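Skovard Bed Towel and Foot-of-Bed Runner

Heavy cotton terry, white. For guest rooms, holiday flats, care at home and dogs who do not ask permission.

Product code: SK 417
Sold by: Falldale Linen Supply
Delivery: from our warehouse in Kalilstead, normally 2 working days

General information

The Skovard is a large terry towel made to lie over the lower part of a bed. In hotels you often find a decorative runner in this place, usually of a shiny cloth which must be dry cleaned. Our customers asked us many times for something that does the same work but can go in the ordinary wash with the sheets. So we went to the Shi mill, with whom we already made our bath sheets, and asked them to weave a wider piece on the same machines.

The result is simple. It is a towel with a flat hem on all four sides, no border pattern, no logo on the front and a small hanging loop at one corner. You can spread it straight across the bed as a runner, or put it at an angle if the guest will sit there to put on shoes. It protects the duvet cover from suitcases, wet hair, coffee trays, and the clothes people throw down when they come in.

Many of our buyers have small guest houses with two to six rooms. They tell us that the duvet cover is the most tiring thing to wash and iron, and that most marks come at the foot end. With the towel in place they change the cover at the end of the stay and the towel as often as they like.

Sizes

Single: 96 cm deep, 150 cm wide
Double: 96 cm deep, 200 cm wide
King: 96 cm deep, 240 cm wide

The depth is the same for all three, so you can store them folded in one pile. If you want the towel to hang down at the sides of the bed, please choose one size bigger than your mattress. If you have a footboard, take the same size as the mattress and tuck the lower edge between mattress and board.

Please measure your bed with the duvet on it. A thick winter duvet takes away some centimetres on each side, and this is the most common reason for an exchange.

Material and weave

100% cotton, ring-spun yarn, loops on both faces. The weight is on the high side for a towel. We chose this because a light towel slides on a smooth duvet cover and has to be put straight again every morning. On percale and on washed linen the Skovard stays well in its place. On satin it will still move a little, and for satin beds we recommend to tuck in the lower edge.

The colour is white only. We have tried a grey and a sand colour, but after many hot washes they became uneven, and we prefer to sell one colour which can be washed hot without worry. White goes well with beige, grey and blue bedding, and if one towel is lost you can replace it later without a difference you would notice from the door.
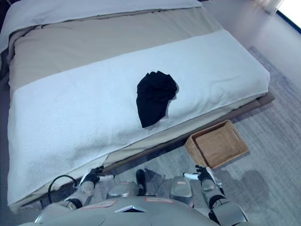
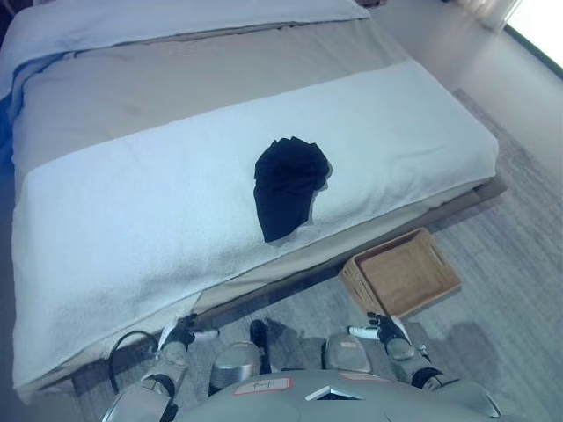
White terry towel across the lower part of a bed with grey-beige bedding.

How to put it on

Make the bed as usual and smooth the duvet with your hand from the middle to the sides. Hold the towel by the two upper corners and let it fall over the foot end. The upper edge should lie below the place where a sitting person has the knees, so that it does not become heavy when somebody is sleeping. At night most guests fold it back or put it on a chair.

For a tidy look in a rented room, leave the same length hanging on the left and on the right. For daily use at home this is of course not necessary.

Washing and drying

Wash before first use, without softener. New terry gives off some lint, so please do not wash it the first time together with dark clothes.

Machine wash up to 90 degrees. For normal use 60 degrees is enough.
Use a little less detergent than the packet says. Too much soap makes the loops stiff.
Softener is possible but it reduces the absorbency.
Chlorine bleach: only if really needed, and well rinsed.
Tumble dry medium, or hang over two lines. Shake it strongly before hanging.
Do not iron. If you wish a flat hem, press it by hand while still damp.

The towel will shrink a little in the first three washes, mostly in the width. The sizes given above are the sizes after washing.

A pulled loop can be cut with small scissors. It will not run, as it would in a knitted fabric.

For business customers

We keep 2,300 pieces in stock in June, when the season houses order, and fewer in the winter. Orders of 20 pieces or more receive the trade price, which you see in the basket after you sign in. We can sew a size label in the corner, in red, green or blue thread, which saves time in the linen room when the sizes get mixed. Name embroidery is possible from 50 pieces and takes three weeks more.

For questions about quantities or repeat orders please write to Ruoxi Xu in our trade office. Samples are sent at the cost of postage, one piece per house.

Comments from customers

"We have used them for two seasons in four rooms. The hem is still straight, and the white is still white. I would like the loop to be stronger – one has come off." Yhon Escobar, guest house owner

Thank you for this comment. The loop has since been changed and is now sewn into the hem with a double seam. If yours is of the older kind and comes off, send us a message and we will replace the towel.

"Bought it because of the cat. Very heavy when wet, you need a good washing line."

"Nice and thick. The double is a bit too big for my small double bed but I fold it once and it is fine."

Common questions

Can it be used as a bath towel?
Yes, but it is big and dries slowly. Our bath sheet from the same mill is more practical.

Is it waterproof?
No. It takes up a good amount of water, but a spilled glass will go through if you leave it. For care at home please put a waterproof pad under it.

Does it come folded in a box?
It comes rolled with a paper band, two pieces to a carton. Single pieces are sent in a paper bag.

Can I return it after washing?
Only if there is a fault in the weave or the seam. Unwashed towels can be returned within 30 days – please keep the paper band.

Goes together with

Skovard bath sheet, white
Skovard bath mat, white
Falldale duvet cover in percale, sand or light grey
Falldale waterproof pad, single and double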